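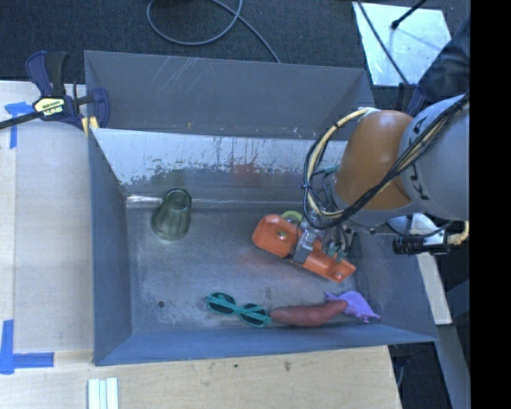
Drendville Robotics Course, Unit 7: Teaching by Demonstration
Notes prepared by Rosalind Mahmoud, corrected 2nd September

In the last unit we wrote the movements of the arm as a list of points. Now we leave the list and show the task to the arm instead. There are two ways to do this, and you will try both before the October assessment.

By hand. You switch the arm to free mode, hold it near the wrist and lead it through the motion. The joints record their angles while you push. It is a good way to learn how the arm likes to move, but your own hand and sleeve come into the camera picture, and this can spoil the data for a picture-based method.

By remote control. You sit at the desk and move a small handle, and the arm follows. The camera then sees only what it will see later, when the arm works alone. The difficulty is that you do not feel the contact. Most students press too hard in the first hour.

The bin task

The objects in the bin are mixed on purpose. A cup on its side, a block with holes and a soft thing made of cloth ask for different grasps, and the sloped walls limit the angle from which the fingers can come. Please think about the approach before you close the gripper. An object lying close to a wall often needs to be pulled to the middle first, and this pull is also part of the demonstration.

Each pair records up to 72 demonstrations. Start every one from the same home position. Do not stop in the middle to think - the pause is recorded too, and the model may learn to pause. If you drop an object, continue and pick it up again, then write "recovery" in the log. Ghazala Rizvi will collect the logs.

We use cookies to remember your settings on this site. Accept | Manage choices

Reading before the next class: the Cirar handbook, page 69, and the two short exercises after it. Bring your log also if it is not complete.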